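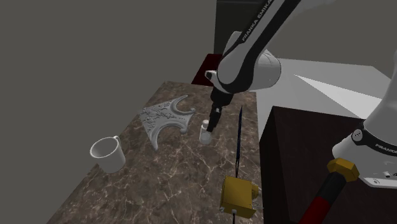

# The Gauge at Breldale

The water level at Breldale was recorded twice a day in a bound ledger, in ink, to the nearest half inch. The keeper of the ledger lived in the gauge house and was paid by the Nutthorpe Water District. In November the district wrote to say that the readings would stop at the end of the year.

The keeper filed the letter and read the gauge at six.

The ledger had 500 pages. The current volume was open at page 77. At two lines a day, with 14 days to a page, it would have lasted many years. The keeper worked this out on the back of the letter and then crossed it out, as it had no bearing on the level.

On the third night the level rose four inches with no rain. The keeper checked the staff, cleaned the weed off it and read it again. It was still four inches. The Sivard sluice, upstream, was shut. A call to the Pacheco pumping station established that the pumps were off and had been off since noon.

The keeper entered the figure. In the remarks column, which was one inch wide, the keeper wrote "No cause."

By morning the level had gone down to its former mark. A ring of silt on the stone showed where it had been. The keeper measured the height of the ring with a steel rule, and it agreed with the entry.

The older volumes were kept in the loft. It took most of the day to go through them. In the ninth, on a dry night, there was a rise of four inches, gone by morning. The handwriting was small and leaned to the left. In the remarks column the earlier keeper had written "As before."

The keeper went back up the ladder for volume eight. It had swollen with damp and the first pages came apart in one piece - the rest could be read with a knife and some patience.

At six the lamp was lit and the gauge was read. Level normal. Wind light, from the west.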